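Last updated: September

Review: the Plekmont source-protection kit, after one season of carrying it

Got mine through the Fodor press union, who bought a batch for freelancers covering courts and demonstrations. Paid 184 for it after the member discount, list price is 200. So no, not a freebie, and yes I would have liked one.

What you get: an encrypted recorder, a privacy sleeve for your phone, a laminated legal card, a paper notebook with tear-out pages and a subscription to the Plekmont alert app. One pouch for the lot. Manual is 15 pages, four of them useful.

The recorder first. Good. Really good. One button, starts fast, no lights on the front unless you want them. I used it outside the regional court in Sirnusness in wind and could still make out every word of a lawyer who talks into his own scarf. Files lock the moment you stop recording. If somebody takes it off you they get a dull grey brick and a PIN screen. Battery lasted up to 15 hours for me, less when it's cold.

The catch is getting your own files out. You need the desktop program, and the desktop program is slow and logs you out constantly. Filing on deadline with that thing is misery. I missed a 4 pm slot because it wanted an update. Editor not amused.

Phone sleeve. Does what it says, blocks signal. Mine passed every time I tried ringing it. Stiff closure though, and loud - you can hear it across a quiet corridor. Not great if the idea is to be discreet.

Alert app is the part I wanted to love. You hold down the volume key, it sends your location and a set message to the people you picked. Mine goes to my editor and to Tímea Vass, who runs the legal hotline for our branch. In tests it got through to both. But it also went off twice in my coat pocket, once during a town council budget meeting, and Tímea was very nice about it the first time. There is a setting for a longer press. It's burried under "General", which is silly. Turn that on before you do anything else. 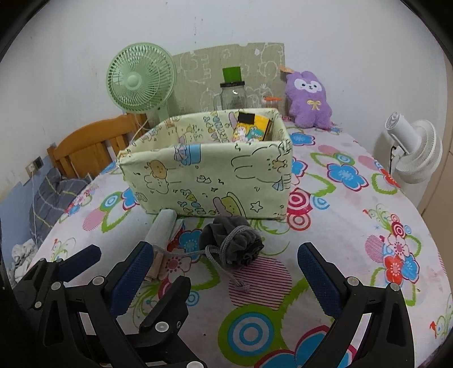

Fabric storage box and a dark gray drawstring pouch.

Legal card: rights on being stopped, what to say when they ask for your material, hotline number. Clear wording, big print. The version I got still had the old accreditation rules on the back, so check yours against the current ones. They told me a new print run is coming. They told me that in spring as well.

Notebook is a notebook. Tear-out pages tear out. Sometimes before you want them too.

Compared with the Jullska set, which a lot of people on the crime beat use: Jullska is cheaper and the app is calmer, but the recorder doesn't encrypt anything, you have to do it yourself later. For court and council work I'd say Jullska is fine. If you're talking to people who could lose a job or worse for talking to you, get the Plekmont and put up with the software.

Support answered my email in a day, polite, no fix for the logouts. Asked for my logs, I said no thanks, they seemed to understand why.

Would I buy again - yes, at the member price. Not at full. Freelancers, ask your union first, a few branches lend them out for a week and that's enough to find out if the sleeve drives you mad.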